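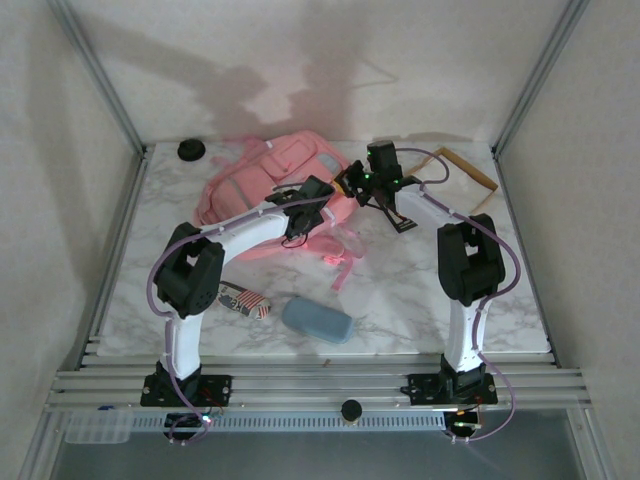 Drevanberg Site Model Kit, 1:200

I started making these base kits when I was the junior in a small urban design office, because I was the one who got stuck cutting contours at two in the morning before every master plan review. If you've ever glued hillside layers in the wrong order with a client arriving at nine, you know exactly why I wanted something better!

The Drevanberg is a stackable terrain base with 187 loose massing blocks. Blocks come in seven footprints, all scaled so one layer equals one typical residential story. You can swap a courtyard block for a row of towers in the middle of a meeting and see what happens to the street — way more fun than flipping through slides, and people who never say a word in planning sessions start grabbing pieces.

I used the first set on the Clulport waterfront study, where we had a rail cut, a flood line and three landowners who couldn't agree on anything. Ottilie Schnyder borrowed it afterward for her Stendusside housing scheme and asked for thinner road strips, so those are in the box now (she was right, the old ones looked like runways).

Want 1:400 instead? Pick the Jibrin version. Same block count, smaller base, and it fits on a normal desk. The two scales don't mix, so please check your drawings before you order.

Custom terrain: send me a contour file in DXF or DWG, with units set to meters. I'll email you a layer plan to approve before I cut anything. Steep sites need extra sheets and cost a bit more.

Spare blocks are sold by the bag. The river insert is out of stock — more coming in September.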